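Clarkden Neighborhood News
Around the Buildings

Packing up the shared shelf: what goes, what stays, and what we need back by December

The shared shelf in the Clarkden lounge is moving. The lounge is getting new flooring, and everything on the shelf has to be out before the crew starts. It will go into storage for the length of the work and come back to the same wall afterward. Residents who use the shelf often will want to read this through, as a few of the rules are changing when it reopens.

For newer residents, the shelf is the long unit by the mail room door. It started as a paperback exchange. Over time it picked up board games, puzzles, kids' blocks, a box of craft supplies and a drawer of tape, string and scissors that people borrow when they are wrapping packages. It has never had a sign-out sheet and it will not have one after the move.

There are 63 books on the list we made for storage. That is fewer than we had last year. We know a good many are in people's apartments, and that is fine, that is what they are for. If you are in the middle of one, keep it and finish it. If you are done with one and it has been sitting on your nightstand since summer, please bring it down. There is a bin inside the lounge door and you can drop things in at any hour.

The books will travel in cloth bags. We tried cardboard boxes when the lounge was painted and they were too heavy once they were full, and two of them split on the stairs. Cloth bags hold less, but one person can carry one in each hand. If you have a plain fabric bag with a sturdy bottom that you do not need back, we can use it. Please no plastic grocery bags. Paperbacks slide around in them and the covers get bent.

Some notes on packing, for anyone who plans to help:

Put books in flat, largest on the bottom. Do not stand them on their spines. A book left open or wedged at an angle for several weeks will stay that way.

Keep blocks and small game pieces out of the book bags. Dice and loose pieces work their way between pages and leave dents. They go in the lidded tubs, which are marked GAMES on the end.

Checkerboards and other flat boards go on top of the tubs and are carried separately. Do not fold a board that was not made to fold.

Tape goes in last, because we need it until the end. Turn the loose end under so the next person can find it.

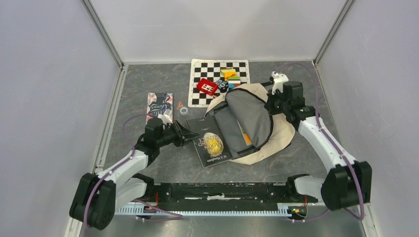 The mixed items are the slow part. Books are easy to sort and most people could do it half asleep. The small things take longer, and last time we left them for the final evening and ended up sweeping them all into one tub. It took most of a winter to get the games back in their own boxes, and one of the puzzles was never complete again. This time we would like to do the small things first. If you have an hour and do not want to lift anything, that is the job to ask for.

If you find a piece and do not know what it belongs to, put it in the jar on the windowsill. Do not guess. A block in the wrong set is harder to find than a block in the jar.

Storage is a unit at Trandent, on the lower level, which is dry and has a ramp. We have it for 2 months, which should be longer than we need. The shelf unit itself is too long for the elevator there, so it will be taken apart and leaned against the back wall of the bike room. Please do not hang anything on it or lean bikes against it.

While the shelf is away

A small cart will stand in the hallway outside the laundry room. It will have a dozen or so paperbacks, one deck of cards, one board game and the scissors. We will change the books from time to time. Take from the cart and return to the cart. Please do not leave donations on it, as it is narrow and tips if the top is loaded.

We have been asked whether residents can suggest what goes on the cart. Yes. Leave a note in the bin. Requests so far have leaned toward mysteries and older novels, with one firm vote for anything by Somerset Maugham. Someone else asked for cookbooks, but most of ours are too tall for the cart.

What changes when it comes back

The new shelf layout gives the bottom two rows to children's things and puts the games in the middle. Books go up top. Right now it is the other way around, and small kids have been pulling down the games to get to the blocks. The craft box is moving to the cabinet under the window. The cabinet does not lock but the door sticks, so pull from the bottom corner.

We will take donations again once everything is back. Until then, please hold on to what you have. After the reopening we can use:

Paperback novels in good shape, any language
Puzzles with all of their pieces, counted if possible
Card games and simple board games
Clear tape, full or nearly full rolls

We cannot use textbooks, magazines, encyclopedias or anything with a musty smell. One damp book can spoil a whole bag, and we had that happen with a set left in a garage.

Cost

The work on the lounge floor comes out of the building budget and does not touch the shelf fund. The fund stands at 700 dollars, mostly from the spring bake sale. Part of that pays for the storage unit and the tubs. The rest will go toward a second bookcase if there is room for it once the floor is down. Dobos Hardware on the corner gave us a discount on the tubs and threw in the labels, and we thank them for that.

How to help

Packing starts at 6:30 in the evening in the lounge and will run over several evenings until it is done. The list of evenings is on the board by the mailboxes. You do not need to sign up. We have 13 tubs and would like to have all of them filled and labeled before the last evening, so that night is only carrying.

Wear shoes you do not mind getting dusty. The tables will be pushed together on the window side and the door will be propped open - it gets warm in there with a crowd. Children are welcome and tend to be good at matching blocks.

If you have a hand truck we could borrow, leave a note in the bin with your apartment number. Ours has a flat tire.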